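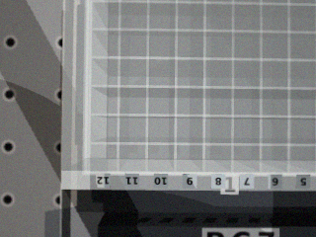

Gitau Mfinanga had one complaint about the old way of setting up a liquid handling robot: by the time the deck was arranged and tested, half of the working morning was gone and no sample was processed yet.

Longo, the deck planning software released this October by Sarnance, is made for laboratories that know this complaint. It lets the staff build the full robot deck on the screen, with trays, plates and panels in their places, and run the whole protocol there before any real plastic is touched.

The rendered view can be turned and brought close to a single tray, so that the column numbers on the rim are readable and the user can check which way the tray is facing. A tray placed the wrong way round is a common cause of failed runs, and Longo gives a warning when the orientation does not agree with the protocol.

The new version comes with a library of 438 labware models. Of these, 334 were measured again by our team in Rirncombe, and the rest are supplied from the drawings of the makers. Users can also add their own racks by entering the dimensions, or ask us to do it for a small fee.

During the trial period, laboratories in 43 locations ran almost 3000 simulated protocols. The most requested change was a slower playback for training of new staff, and this is now included. We also moved the colour settings to the main menu – many users told us they could not find them.

Longo works together with the Onance controller and needs no extra licence for existing Onance customers. Other laboratories can order it on a yearly plan, with one day of training at their own centre or by video.

Orders and requests for a demonstration are taken by the Sarnance office in Rirncombe, from 9 am to 4 pm.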